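Hardware Reuse Group - minutes, May meeting
Start 6:40, back workshop. Minutes: C. Lozano

Present: Killian Marchal (chair), Covadonga Lozano, plus the usual bench people. Apologies from Pradov, they will send someone next time.

1. Last minutes
Agreed, one fix. The Skurkska shelving was paid for in March, not April. Killian to change the copy on the shared drive.

2. Money
1269 in the account after the Seixas invoice. Grant is 2000, first half not in yet. No new tools until it lands. Short argument over whether thermal paste is a tool. It is not, go ahead and buy it.

3. Desktop boards, Jakard batch
14 machines came in from Jakard, all towers. Covadonga has started on the teardown notes so that everybody opens them up the same way. Draft went round at the meeting, first page only. Comments to her before the end of the month.
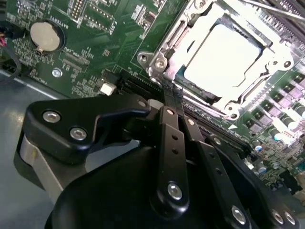
Motherboard, socket area
close view

Points on the draft:
- Battery first. It's the round coin cell in the black holder, next to the BATTERY1 print. Old cells go in the taped tub, not the general bin. Killian wants the clock reset noted on the job sheet each time.
- Fan lead goes back on FAN_CPU0 and not on whatever header is nearest. The print runs vertically on the board so people miss it. Add to checklist.
- XDP_CPU - leave alone, we have no use for it. Somebody asked if it was a fan header too. No.
- Socket frame stays closed unless the job sheet says processor out. If it does, lever slowly, and cover on the socket straight after. Covers are in the second drawer, label has fallen off agian.
- Expansion slot: brush and air only. No wipes near the contacts.
- Cables to be moved aside before any board screw is touched. Long discussion. Agreed.

Killian thinks the page is too long for new people. Covadonga to cut it down but keep the battery part in full.

4. Storage
Bare boards are still being stacked on the window side. Stop this. Antistatic bags are on the Skurkska shelves, bottom left. 2 boxes of bags left, reorder when the second one is opened.
Empty cases - Seixas will take them if the side panels are on. Screws in a bag taped inside.

5. AOB
Pradov asked for a price on finished machines. Not ready to give one, Killian to write back and say after the batch is tested.
Magnetic tray missing from bench three. Please look at home.
Door code changes next month, ask Killian in person, dont email it.

Actions
KM - minutes fix, reply to Pradov, chase grant
CL - shorter teardown page, drawer label, thermal paste

Closed 8:05. Next meeting same room.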